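Farkum Reading Rooms: progress report for the Mackay fund, period ending February

Dear Ms. Mowat,

With this report I want to inform you how the work went since our last letter. In general we are satisfied, but two points are behind the plan and I explain them further down.

The reading room in Grukden is open now five afternoons per week. We have 300 registered readers, and 18 of them joined the evening group for adults who learn to read again after a long time. Innes Ogilvie leads this group and has asked for one more hour, from six to seven. We agreed to it for the spring and the cost stays inside the present budget.

In Jusisitz the situation is more difficult. The heating was repaired only at the end of January, so the room was closed for longer than we expected. The families there were patient with us and most of them came back in the first week.
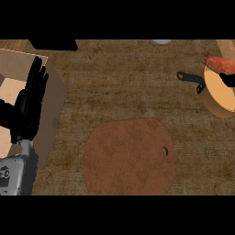
The second delay is the catalog. We planned to finish it before winter, but the old lists from the school were written in three different systems and many titles appear two times. Innes corrects them by hand. We now expect to have it complete in 12 weeks, and I will write to you if this changes.

About the money: we spent less on travel and more on children's books, as you allowed in your message. The receipts are in the annex. We would like to move the rest of the travel money to shelves for Jusisitz, and for this we need your written permission before the next payment.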